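Demonstration gathering (robot learning)

By Tolera Hadgu
July 2020
2 min read

Demonstration gathering is the practice of recording a task as it is carried out by a robot under human control, so that a learning system can later be trained on the record. Each complete attempt is called an episode. An episode usually holds video from one or more cameras, the positions of the joints, and a short written label naming the task.

The method is used mainly for handling everyday goods, where shapes and surfaces vary too much for fixed programs. Hands with several fingers are harder to record than simple grippers – every finger adds values that must be stored in step with the video.
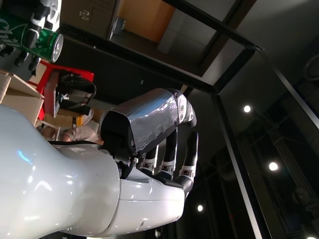

Collections differ widely in size. The Vamville collection, begun by Jaanus Kivi at Netard, holds 200 episodes for each of its 13 tasks. Its rules call for objects to be moved between episodes and for backgrounds to be left as they are, so that the trained system does not come to depend on a tidy workspace. The smaller Flultik set has 40 episodes per task and covers nine tasks.

Failed attempts are treated in different ways. Some groups delete them, while others keep them under a separate label – a practice described in the Vlček guidelines, which were revised in June. Labels are normally checked by a second person before an episode is released for training.

See also: Teleoperation; Imitation learning; Grasp planning

13 shares
9 comments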